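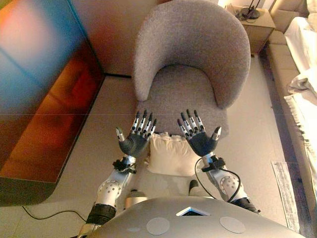
Mandholm has added a tub armchair to its Mokine range of bedroom furniture, available to hotel and residential buyers from December 2019. The chair has a curved back that wraps around a round seat, and the covering is a textured light gray fabric. It is intended for bedrooms with limited floor area and is shown on beige carpet near a bed with a padded frame and white bedding, with a ruffled cream pillow on the seat. The pillow is sold separately under item number 1381.

The upholstery fabric is supplied by Brivach and comes in 3 shades. Seat and back are covered in the same cloth – contrasting panels are not offered. Orders placed in October under the earlier item code will be filled with the new model at the same price.

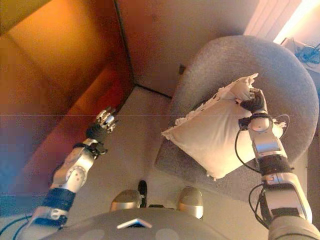
Mokine tub armchair in light gray with off-white ruffled cushion.

Cushion covers in the range are removable and can be ordered as spares. Mandholm recommends vacuuming the chair with a soft brush head and treating spills with a damp cloth. Delivery is in 2 cartons for orders that include a cushion.

About Mandholm
Mandholm has made upholstered seating since 1996. Its products are distributed in North America by Ndlovu, which also handles fabric samples and trade inquiries.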